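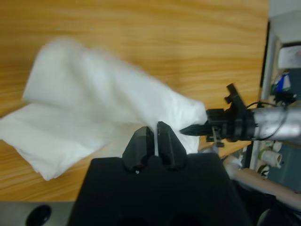 4. Laying out and folding white items

4.1 Before you start

1. Wipe the table top with a Mistent cloth and let it dry. Any dust left on the wood will show on white fabric.
2. Put one item on the table at a time. It does not matter if it lands in a heap.
3. Find two ends of the item and take hold of one of them.
4. Lift the bunched part clear of the table and draw the end out sideways. Do not drag the whole piece across the surface.
5. If an end has twisted, let go, turn it back the right way and take hold again further in.

Caution: Do not pull against a twist. Thin cloth can stretch at the seam and will not fold square afterwards.

4.2 Folding lengthwise

6. Lay the item along the length of the table, following the grain of the wood.
7. Bring the far long edge over to the near one, so that the fold runs from end to end.
8. Hold the wider end still and smooth towards the narrower end with a flat hand.

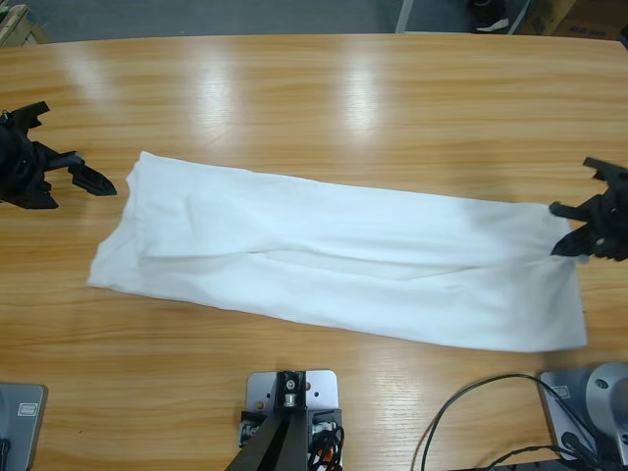
9. Check the narrower end. If one layer has slipped over the other and left a slanting crease, open that part only and lay it down again.
10. Line up the corners at the wider end.
11. Fold in half across the width, then once more for shelf storage.

Note: On a glossy table, ceiling lights can leave bright streaks that make creases hard to see. Look along the cloth from one end.

4.3 Stacking

12. Place folded items on the Condeo shelf with the folded edge facing out. Stack no more than 16 on each shelf.
13. Keep trousers and towels in separate stacks.

Items that are still creased after step 11 should go back for pressing. See section 5.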